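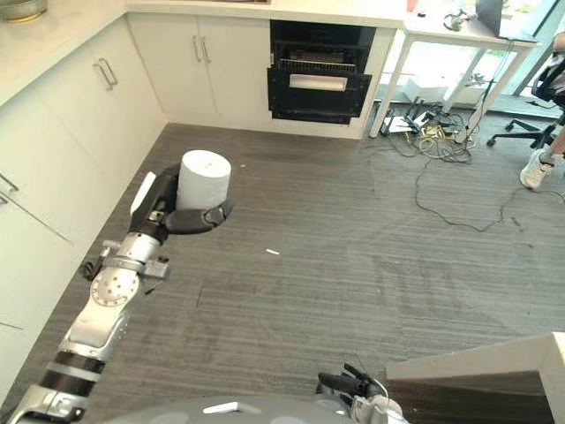 Figure 6.1 The left gripper holds a white roll, probably paper, upright over the carpet.

Chapter 6
Showing Beats Telling, Mostly

Try writing down how you pick up a roll of paper. You will get as far as "grab it" and then discover that your hand has been keeping secrets from you. How hard do you squeeze? Which finger goes first? Programmers once tried to answer such questions in code, and many of them now work in other fields.

This chapter takes the lazier route: a person steers the arms by remote control, the robot records every joint angle, and a learning program is left to sort out the mess. Danica Bartoš collected 133 demonstrations this way for her Orkix study and threw out 23 of them, mostly her own early ones. Operators improve faster than robots do, a fact we will return to in Section 6.4.

We begin with guiding an arm by hand, move on to remote control, and end with the question of how many demonstrations are enough. Students usually hope the answer is one.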